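Keeping a household snow diary: where to measure, and what to write down

Community Help > Home and Seasons
Posted August 4, 2023

Flimuswood Household Circle

Our members keep a shared diary of family life through the winter months, and snowfall forms a large part of it. Last winter the entries for the same night differed widely between neighbouring houses. One household measured on a garden table, another on the lawn, and a third gave a figure taken from the edge of the drive after it had been cleared. We wish to settle on one method before November. 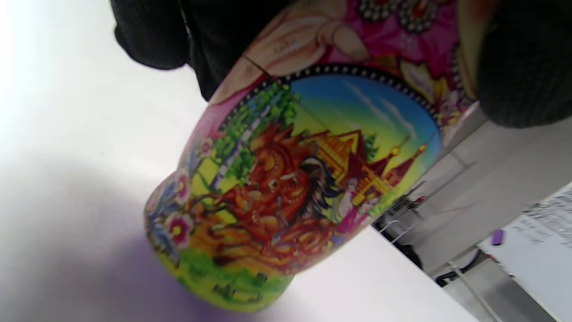 Reading time: under three minutes

Guidance is requested on the following points. Which surface should be used, and at what hour? Should snow that has drifted against a wall be included? Several members also record walks, animal tracks and evenings spent indoors, and we would like to know whether such notes should be kept apart from the measurements. No member has special equipment, and we do not intend to buy any.

Sastholm Winter Records Group

Our group has kept a joint diary for 7 winters and the method below has served us well.

Each household should choose one flat, open place and keep to it. A plain board laid on the grass is suitable. It should be set out before the first snow is expected, with a cane beside it so that it can be found again. Avoid places under trees, beside fences or close to the house, where the wind will either strip the snow away or heap it up.

Take the reading at the same hour every morning. Ours is taken at eight. Stand an ordinary ruler upright on the board, read the depth in three places and enter the middle figure. A ruler of 300 millimetres is enough for most winters in Sastholm, although a longer stick should be kept ready. Check that the scale begins at the very end of the ruler - many do not, and the gap must then be allowed for.

Once the new snow has been measured, clear the board and lay it back on top of the surrounding snow. The total depth on the ground is a separate reading and should have its own column. Drifts are not entered as depth. They may be mentioned in the remarks.

If a reading is missed, leave the space blank. Members are asked not to fill it in later from memory.

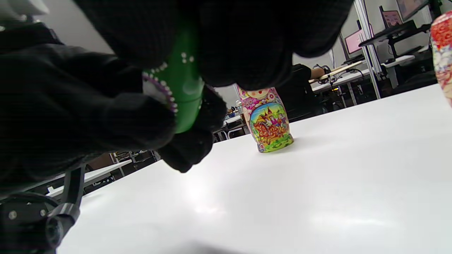 Filed under: Family Life, Winter at Home

Katiyar Neighbourhood Desk

We just use the garden table and have had no complaints. Bring the cushions in first.

Histport Local Diaries Archive

The previous reply but one is sound as regards measurement. We would add a word on the written notes.

Please do not separate them from the figures. In the diaries deposited with us, the remarks are the part most often asked for by readers. The oldest item in our care, a household book begun in 1614, gives no depths at all, but it records which lane was closed and who could not get home for supper.

We suggest a remarks column wide enough for 20 words or so, with longer accounts on the facing page. Tracks should be entered even where the animal is uncertain. "Small prints by the gate, perhaps a fox" is a proper entry. Pencil is preferred, as ink runs when the book is carried outdoors.

The name of the house and the position of the board should be written inside the front cover. If the board is moved, enter the day on which this was done.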